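### 4.2 Moving access points to a new VLAN

1. Log in to the Hivar controller and open **Interfaces > Dynamic**.
2. Add an interface with VLAN ID 106. Leave the DHCP relay field blank for now.
3. On the uplink switch, allow VLAN 106 on the trunk port. Keep VLAN 40 as native.

**Caution:** Changing the native VLAN drops every access point joined through that port.

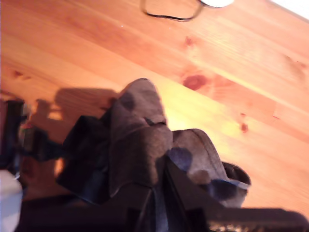 *Figure 7. Pine tabletop with black gripper*

4. Enter the relay address and select **Apply**.
5. Move one access point first. Wait for its state to read *Joined*, then move the others.

**Note:** Mivska firmware before build 491 does not save the relay address across a restart. Enter it again after each reboot, or upgrade as described in 4.5.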